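Anyone else's site getting the two-armed kitting robots?

Forum: Shop floor and assembly

benchsix
We've been told kitting is going over to robots, starting with the small parts cell. For those who don't know the job, you lay out the parts for one unit on a printed sheet, check each one against its outline, then it goes to assembly. I've done it for years and so have most of the women on my line. Management say no job losses. I'd like to hear from people who have already been through it.

Sigita Strazds
We have. I was a kitter at Stirklow and I'm now what they call a cell minder. Nobody on my shift was let go, but two people who left were not replaced. The pay is the same grade. I stand up more and I talk less, because the minders are spread out and the kitters used to sit together.

oldfitter_dn
Same grade for more responsibility is a pay cut if you ask me.

Sigita Strazds
Some of us said that at the time. The union asked for a regrade and it is still being talked about. I wrote up my first months for the site newsletter, so I'll paste the main bit in to save typing it again.

The layout sheets are the same idea we always used. Each part has its outline in black and the part goes on the outline. What has changed is who puts it there, and that the sheets now have to lie flat and in the same place every time.

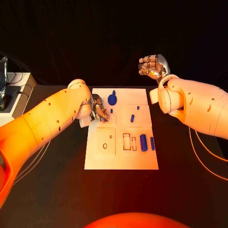 Drernura, 8/7/19

One hand is down at a small square outline with a blue part pinched in its fingers, and the other is held up clear of the sheet. The round part with the peg, the cylinders and the little pegs are all things we used to place by hand without thinking. The pegs are what I get called over for most. In May the day shift ran 2,698 sheets through the cell and I kept my own tally of stops. Most were pegs. A minder clears the stop, sets the part right and signs the log.

(That's the end of the bit I pasted.)

benchsix
Thanks, that's useful. How many sheets did you do by hand before?

Sigita Strazds
The last full month with people was 3,940, but that was five kitters. It is slower with the robots for now. They were brought in to run the night shift as well, when we never had enough people.

tallybook
So the robots do less than five people did and you still have to stand there. I can't see the sense in it.

pestar_nights
I can. I'm at Pestar and we could not fill nights for two years. Kitting is hard on the wrists and the eyes. I had an operation on my right hand and I would not go back to it.

tallybook
Fair enough about the wrists. They could have put in better benches and more breaks for a lot less money.

oldfitter_dn
Agree with tallybook. Ours at Bakhtiari was sold to us as help for the kitters, then the target went from 700 to almost 1,000 a week and the minders had to make up the difference by hand.

Sigita Strazds
That hasn't happened here. We got it in writing that hand kitting would not be added to the minder's job without a new agreement. benchsix, I would ask for that before anything is switched on.

benchsix
Did you get proper training?

Sigita Strazds
Three days, and one of those was safety. I would have liked a week. The log software was the hardest part for me, and nobody showed us how to correct a wrong entry. Ask who you ring at two in the morning when it stops and won't restart. We had no answer to that for the first month.

pestar_nights
Seconding the phone number. Also ask whether the minder gets a chair. Ours took some getting.

benchsix
Meeting is next week. I've written down the agreement, the regrade, the training days, the phone number and the chair. Will post what they say.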